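Notes on teaching pick-and-place by hand

Posted Friday, July 29, 2022

I have been meaning to write up the teleoperation work since March, when the first usable batch came off the table. The short version is that the arm was the easy part and the person driving it was the hard part. The long version follows, mostly so that I stop answering the same four emails.

The task is simple to state. There are a few bowls and a cup on a white cloth, and a small soft object. Pick up the object, put it in a named container, let go, back off. A person does this by remote control while the machine logs joint positions, gripper width and the camera streams. Later a policy is trained to copy what the person did. No reward function, no simulator, no motion planner. All of the intelligence in the data comes from whoever has the controller.

We tried three input devices. The first was a six-axis puck on the desk, the kind used for CAD. It is precise and it is miserable. People move one axis at a time with it, so the recorded paths look like a staircase, and a policy trained on staircases will climb them faithfully. The second was a handheld tracked controller with a clutch button: hold the button and the gripper follows your hand, release it and you can bring your hand back to somewhere comfortable. The third was direct hand guiding, with the arm in gravity compensation and a person pushing it around by the wrist.

Hand guiding gives the smoothest paths by a wide margin. It also puts a human forearm into most of the camera footage, and at run time there will be no forearm. You can record the joint trajectory by hand and replay it with nobody touching the arm, logging video on the second pass. This doubles the time per episode, and if the object got nudged on the first pass the replay closes on nothing. I gave up on it for soft objects and kept it for teaching fixed waypoints.

So the clutch controller won. I use the Kuzmenko bridge to map it to the arm, with the translation scale at 0.6 and rotation at 1. Equal scaling feels more natural for the first ten minutes and then everyone overshoots.

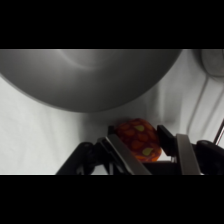 Grasp force deserves its own section. The gripper reports finger position and a motor current, and the current is a poor stand-in for force once the object is compressible. With a hard object the current jumps on contact and you can see the moment of closure in the log. With a soft one it climbs over a long ramp and there is no clean edge to label. For a while I set a threshold and called everything above it "closed". The policy then learned to squeeze until the threshold and hold there, including on objects that needed much less.

What I do now is record the commanded width as the action and leave the current as an observation. The operator closes with a trigger that has proportional travel, and the trigger value is stored untouched. Operators vary. Abilio Palacios, who drove most of the spring episodes, eases onto an object and stops as soon as it is retained. I slam the trigger. You can tell our episodes apart from the width trace alone, and so can the network, which will happily mix the two styles halfway through a grasp.

The fix was a written protocol, one page, taped to the desk. The useful parts:

Start every episode from the same joint pose, within tolerance. The recorder refuses to start otherwise.

Approach from above. Pause only if you have to.

Close at a steady rate. If the first grasp misses, open fully and try again, and keep the episode.

Carry at a height that clears the tallest rim on the table.

Release, then rise straight up before any sideways motion.

Keeping the missed grasps was Abilio's suggestion and I argued against it. My first training set had been cleaned of every failure, and the resulting policy was fine until it missed, at which point it had no idea what a miss looked like. It carried an empty gripper to the container and opened it with great confidence. After we put the recoveries back in, it began to retry. The set has 202 episodes in total, of which 17 contain a miss followed by a recovery. That small fraction changed the behavior more than any setting I touched on the training side.

I did discard 8 episodes outright. Three had a dropped camera stream, four had the operator targeting the wrong container, and in one the clutch was released mid-carry and the arm sat there for most of a minute while we discussed lunch. Long idle stretches are poison. The policy sees a stationary arm, predicts a stationary arm, and never moves again. I now trim any stretch with less than 2 mm of motion for longer than a second, unless the gripper is moving. 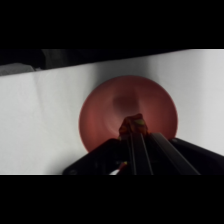 Placement is harder to demonstrate than grasping. It took me a while to accept this. When you grasp, you get visual confirmation that the thing is between the fingers. When you place, you are judging depth over a concave surface, often on a flat monitor, with the gripper blocking part of the view. Operators compensate by hovering. In the early episodes the average time spent over the container before release was longer than the entire approach and grasp.

Two changes helped. One was putting the wrist view and the fixed view side by side on the same monitor at the same size. Before that the wrist view was a small inset and people ignored it. The other was telling operators that they may release from a little way up. A soft object tolerates a short drop. They had all been trying to set it down like an egg, because I had not said otherwise and because people are careful with other people's equipment.

Latency is the remaining complaint. Glass to glass, the fixed camera path measured 159 ms on the old capture card. That is enough to make a person move, wait, and move again, and you get the staircase back by another route. Sitting the operator where they can see the table directly fixes the latency and breaks something else: they start using information the cameras do not have. If the operator can lean over and look behind a bowl, the demonstration depends on a view the policy will never get. I went back and forth on this and settled on monitors only, with a Ristau card that cut the delay roughly in half. New operators get a practice block that is not recorded.

A note on the camera geometry. The wrist camera is rigidly mounted and I calibrate it once a week, or after anyone bumps it. The fixed camera is on a clamp and drifts. I used to recalibrate the fixed one too, until I noticed that slight drift between sessions made the policy less brittle. I now leave it alone as long as the whole working area is in view, and log the session ID so I can split by it at validation time. Do split by session. If you split randomly by episode, the validation loss looks lovely and means very little, as neighboring episodes share the same light and nearly the same layout. 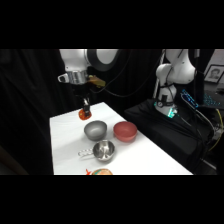 Layout variation is the other thing I would do differently. For the first several sessions I placed the containers by eye and believed I was being random. I plotted the positions later. They fell into three clusters, all within easy reach of where I stand. People are bad at this. The current script prints a position for each container before every episode, and the operator puts it there within a couple of centimeters. It is slow and dull, and it made a visible difference at the edges of the workspace.

Cloth under everything was a practical decision. The bare tabletop gave specular highlights that moved with the arm, and the fingers made a nasty noise whenever somebody drove them into it. Cloth wrinkles, and the wrinkles change between sessions, which I count as free augmentation. Polished metal containers still reflect whatever is over them. I have not found a fix for that and have mostly stopped looking.

On software, briefly. Recording is done with Pruvton, writing one file per episode with all streams stamped from a single clock. Do not trust the camera timestamps. Ours were off by a constant that changed on every reboot, and I spent two weeks blaming the model. I align on a deliberate gripper close at the start of each session, visible in both cameras and sharp in the position log. Zadico does the storage and has been uneventful, apart from one upgrade that renamed every folder.

Still on the list: a second operator style guide for left-handed drivers (the clutch button is in a bad place for them), a foot pedal for marking the end of an episode, and some way of scoring demonstrations that is better than me watching all of them at double speed. I tried path length as a score. It rewards people who cut corners over the rims.

If you have a working foot pedal setup that does not bounce, send me the part number.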